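Handout 4, lab section. Bring it printed or on a screen, but bring it.

# Comparing grippers without fooling yourself

Last week we spent ninety minutes arguing over which gripper was "better" and never said at what. This week we say at what. The answer goes in the first line of your report, before any numbers, so that I can hold you to it.

## What we have

Three sets of fingers, one arm, two camera positions.

- **Stock parallel fingers.** Rigid, flat, dull. They do one thing, and they do it the same way every time. You will come to miss them.
- **Bruvden soft pads.** Slide over the stock fingers. Kind to fruit. They creep, meaning the pad keeps deforming after the controller thinks the grasp is finished, so wait for the width reading to settle before you log it.
- **Henier three-finger hand.** Beautiful, heavy, and the payload setting has to be changed before you mount it. Last October a group skipped that step and the arm sagged politely onto the counter. Amna Mengal has the torque log and shows it to every new class.

The controller is the Ilau box on the lower shelf. It runs either the position preset or the force preset. Write down which one you used. "The default" is a setting that depends on who sat there before you.

## The task

Pick up, lift, hold, move over the open container, release. Each finger set gets 30 trials per object. That is a lot of lifting the same object, and the boredom is part of the training.

A trial counts as a success only if all of the following hold:

1. The object leaves the surface on the first close.
2. It stays in the fingers for the whole hold, which is 2000 ms from the end of the lift.
3. It is released inside the container without the arm touching the rim.

"It would have worked if" is a failure. So is "it basically worked." Write F and move on.

## Things that will ruin your data

**Starting pose.** If you place the object by hand, you will unconsciously place it where the gripper likes it. Use the pose sheet. Snædís Mogensen generated the list from seed 1204, and every group gets the same one. Please do not improve it.

**Clutter.** We test with things standing along the wall because real kitchens have things standing along the wall. Glass and clear plastic are the hard part for the depth camera, which tends to report either the wall behind them or nothing at all. If you clear the counter to get a nicer point cloud, you have measured a different problem, and an easier one.

**Round objects.** Two flat fingers on a sphere give you two small contact patches and an axis to spin around. A grasp slightly off center doesn't fail at once. It rolls, then it fails, usually during the move, and you will be tempted to blame the trajectory. Look at the width signal first. A slow drop before the slip means the object was rotating toward a narrower part.

**Force.** More force fixes slipping right up to the moment it fixes the fruit. Begin low, raise in even steps, and inspect the object after each block. Bruised objects go out of the rotation, because a soft spot grips differently from a firm one.

**Two cameras.** The fixed camera sees the whole workspace and loses the fingertips behind the forearm in certain poses. The wrist camera sees the fingertips and very little else. Run the detection from one at a time. Groups that average the two get a position that neither camera believes in.

## Reading the Thorlacius logger

Each run writes one row per trial. The columns are trial, preset, commanded width, final width, force, result code. Most codes explain themselves. Code 3154 does not: it means the fingers closed fully and found nothing, and the logger files it as a *completed* motion. It was completed, in fairness. Count it as F.

## What to hand in

One page. A table of successes by object and finger set, the preset, the camera, and a paragraph on the failure you found most interesting. If your table says every trial succeeded, also hand in the video.

Please don't rank the grippers overall. If one wins on every object, say so and check the log again. If they trade places, say where and propose a cause you could test with the gear on hand.

Groups using the arm after 2024-09-17 should re-zero the fingers before the first trial, then once more after each swap. It takes a minute and it is a very dull minute. 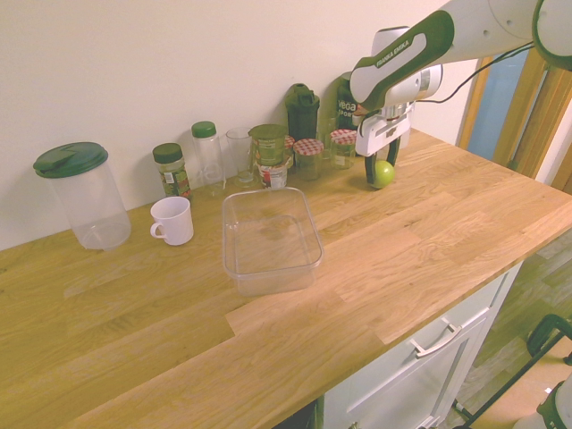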